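Print this page | E-mail this page

Raltano 766 Shelf Scale
Set-up Guide, Section 4: Leveling, Zeroing and First Weighing
Revised 6/10/25

4.1 Before you start

The scale must be mounted on the Widmer bracket as described in Section 3. Check that the power adapter is unplugged.

CAUTION: Do not lift the scale by its platter. The load cell can be damaged by upward force even when the scale is switched off.

4.2 Leveling

1. Remove the platter and set it aside.
2. Turn all four feet clockwise until they stop, then back each one off by one full turn.
3. Look at the bubble next to the serial plate. Adjust the front feet first, then the rear feet, until the bubble sits inside the ring.
4. Tighten the lock nut on each foot. Check the bubble again — the nuts can pull a foot slightly out of level.
5. Replace the platter.

4.3 Zeroing

1. Plug in the adapter and press POWER. The display runs through its segments and shows 766.
2. Wait six minutes with nothing on the platter.
3. Hold ZERO until the display shows 0.

NOTE: If the display shows E4, the platter is touching the housing. Reseat it and repeat step 3.

4.4 Setting the tare for bags

The Fanholm keypad stores up to 79 tare values. Store one value for each type of bag or tray in use.

1. Place an empty bag flat on the platter.
2. Press TARE, enter a slot number and press SAVE.
3. Remove the bag. The display shows a negative value.
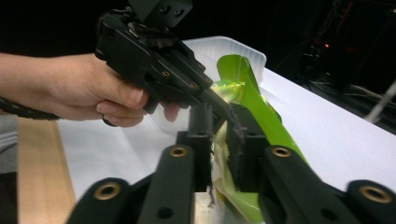
Tare values apply only to the bag type that was stored. Thin plastic bags need extra care on the platter. A crumpled one, like the bright green bag shown, should be spread flat before its tare is saved so that no part of it rests on the housing. Paper bags take up moisture, so store their tare again each August.

4.5 First weighing

1. Select the tare slot.
2. Place the filled bag in the center of the platter.
3. Read the weight when the STABLE light comes on.

Replacement feet and lock nuts are available from Rornura parts counters.

Print this page | E-mail this page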